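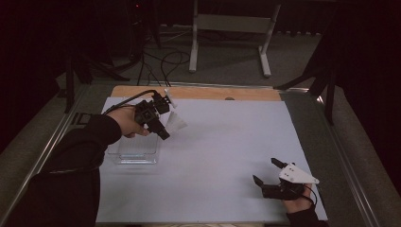

Do you take shuttlecocks back once they are out of the tube? Yes, as long as the feathers are whole. Asgate accepts singles and part tubes for 2 months after purchase. Pack them in a clear open-topped box, like the one on the white board, so our desk can check them without handling.

How many fit in a return?
Up to 10 per box. Clubs sending 300 or more should write to Ermelinda Serrano first.

Which way should they lie?
On their sides, with the feathers clear of the walls.
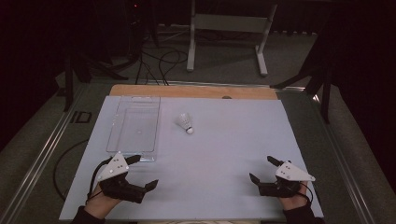
Shuttlecock and empty clear tray.

Do you refund postage?
Only for faulty birds.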